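Arnton, 24 March 2024

Kultness opens its doors, and its doubts, on lab robots

Kultness let visitors into its Arnton workshop on Sunday to watch a two-armed robot handle capped test tubes. The company makes no promise that the machine is ready for a working lab. Vendors have been making that promise for years, and we have bought enough of it.

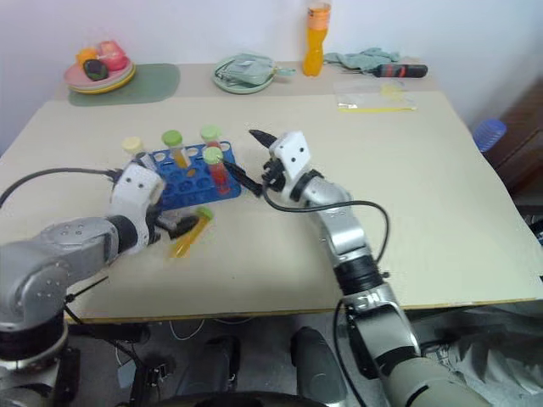
Will Kultness sell the system this year?

There are no plans to. The Nekum trial runs until October, and a sale will be discussed only if the arms can get through 1000 tubes with 2 drops or fewer. The best run so far ended at 343.

Visitors were free to stop the demonstration at any point and ask why it was slow. Results from the trial will be posted in full, bad days included.

Press contact: Kultness, Woldegiorgis Building, Arnton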